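Home | News | Features | Out and About | Archive | Contact

Filed under: Out and About, Press and Broadcasting

An afternoon with the Warnton Messenger

The Warnton Messenger opens its doors to the public once a year, and this year it opened them on Thu 15 April, at the same hour as the bus company's strike ballot. Every reporter on the paper was therefore out reporting, and we visitors got a very good look at their chairs.

Our guide was Oliwia Kurek, deputy editor, who had been up since five and made sure we knew it. She took us first to the front counter, where people still come in to place death notices and complain about the crossword. The complaints book goes back to 1971. I was allowed to leaf through it. One reader objected to the same clue in three separate years, and I'm inclined to think he had a point.

Upstairs is the newsroom, which holds 48 desks from better times. The staff now sit together by the radiator and the rest are used for post. Mwanaisha Mrema covers the council, and came in halfway through the tour with wet hair to file 400 words on parking. She let us watch. Watching someone else write is duller than I'd hoped, apart from a spirited phone call about whether "furious" was fair to a man who had only raised his voice. They settled on "unhappy".

The archive is in the basement and is the real reason to go. Bound volumes run along one wall and the rest is on film, in drawers that stick. Laimutė Lepik looks after it two mornings a week and has strong feelings about sticky tape. She showed us the election special that named the wrong winner, with the apology pasted in beside it, rather smaller. A schoolboy asked if the paper had ever been sued. "Drawer nine," she said, and shut drawer nine.

Then came the talk, on how a local paper pays for itself. I took this to be a short subject. Xiuying Hou, from the advertising side, gave it 50 minutes less than the programme promised and was warmly applauded. The online edition now runs on a system called Rultel, which went down in January and took the football results with it. The Messenger received 671 emails about the football and one about the missing front page.

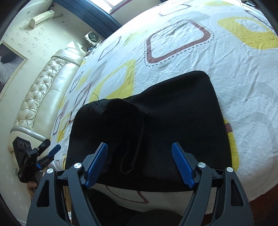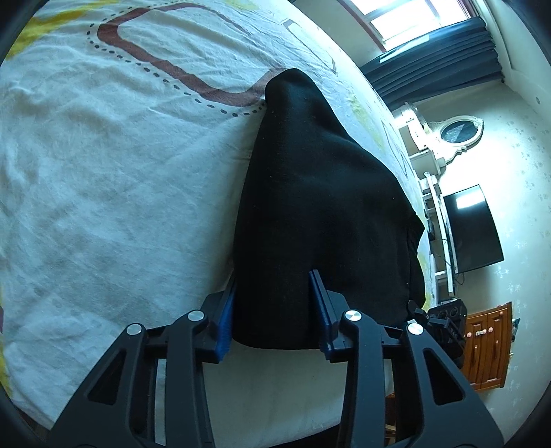

Tea was in the old press hall. The press itself was sold years ago and printing is done in Husau, so the hall has a painted outline on the floor where the machine stood, and we walked about inside it holding biscuits. Xiuying Pan, once an apprentice there, told me the noise could be felt in your teeth. He says he misses it. He also says "pardon?" a good deal.

I bought a tea towel printed with the front page from the day the town hall clock stopped. There is a spelling mistake in the headline. The shop had a correction slip tucked into each one, and I've kept mine.

Entry is free and booking is through the front counter, in person, between ten and noon.

More from Out and About
A wet morning at the county radio station
The Mao Street bookbinders and their cat
Inside the sorting office
Two hours in the public gallery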